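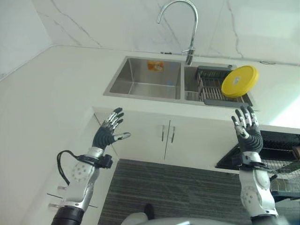 June 18, 2018

We got the water bill for the first half of the year and it was higher than I expected, so I spent an evening going through the old ones. We used 3,189 litres more than in the same months last year. There are still only two of us in the house.

I rang Wallunley, who supply us, and was put through to Laimutė Krūmiņa in the meter team. She asked me to turn off every tap, write down the reading, go to bed and look again in the morning. I did that and the last dial had moved, which meant a leak somewhere between the meter and the house.

The plumber dug up a short stretch of the front path and found a split in the old pipe near the gate. He replaced it and charged £500, less than I had feared. Wallunley will take something off the bill if I send them the invoice before the end of July. The form is four pages long and wants the meter's serial number twice.

I've also started reading the meter myself, on the first of each month, and writing it in the back of the diary. The path still needs relaying. Fongchan Ruangrit from two doors down has some spare slabs left over from his patio and says I can have them if I collect them.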